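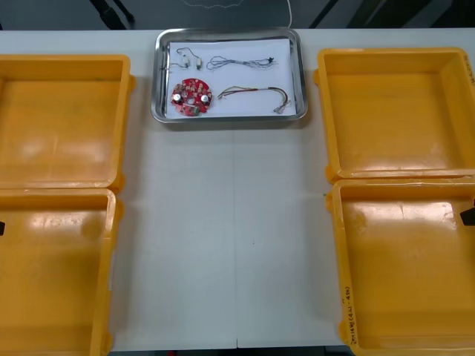

Rūta Kairys says I should stop taking the Brokano units apart and throw them out whole, as the depot takes them either way. She said it on the phone this morning and again at lunch. She has a point about the time. I've got a shelf of them in the back and each one is an hour if the screws are good, longer if they aren't.

I kept going anyway. The parts are on white paper in the steel tray, in four groups: the round red board, the pair of small pale cylinders on their dark wires, the twisted wire, and the harness with all the colours. I put the board at the lower left because that's where the first one went last winter and I've kept the same order since. The yellow bins are two to a side.

Sunday, so no deliveries and no phone apart from Rūta. Started at eight. Rain until ten, then grey.

The board is the part I care about. It's round with a hole through the middle, and the shaft on the Brokano goes straight up through it, so you can't get the board off until the shaft is out, and you can't get the shaft out until you've found the grub screw under the label. The first time I did one I didn't know about the grub screw and cracked the housing. Today I peeled the label with the hair dryer and it came away in one piece. Stuck it inside the cover of the notebook with the others.

The harness from Cunberg that I ordered as a replacement is the wrong one. Same plug, but the wires are too short by the width of my thumb and won't reach past the motor. The part number on the invoice ends in 1348 and the one I wanted ends in 1397. I went back through my email and I did order 1348, so it's my mistake and I'll be paying the postage. The old harness is probably fine. I'll put the meter across each colour before I decide, and if they all read I'll clean the connectors and use it again.

Had a sandwich at the bench, which I'd told myself I wouldn't do any more. Wiped down afterwards. The seam down the middle of the table collects everything and I had to go along it with a toothpick.

In the afternoon I rang the Bukhari shop to ask about bearings. They're closed Sundays. I knew that. Left a message with my number and asked for two, plus a price on ten.

Rūta called back around three to ask if I'd thought about what she said. I told her I had. She wants the back room cleared by November so her sister's boxes can go in there, and I said that was fair, and that I'd do two units a week and take whatever was left to the depot. She asked how I planned to do two a week when I'd done one this month. I said the evenings would be free once soccer finished. We left it there. She's coming by next week with the trailer for the old washing machine in any case, so I could send a few of the worst housings with her. The ones with cracked feet aren't worth keeping.

Went over the notebook before supper. I'd written down the wire colours for the first unit but not which side of the plug they started from, so the page is no use. Redid it properly with a sketch. Red, brown, yellow, green. Wrote FROM THE CLIP SIDE across the top in capitals.

I also looked up the Skimunetti soldering iron again. It's 128 dollars with the stand and 99 without. The one I have takes ages to heat and the tip is pitted, but it works. I'll wait and see what the bearings cost first.

Supper was soup from the freezer. Dishes done. Threw a clean tea towel over the tray before I locked up so the dust wouldn't get at the board, and put the jar of screws on the window sill.

To do tomorrow: post the harness back, meter the old one, ring Bukhari after nine, buy masking tape.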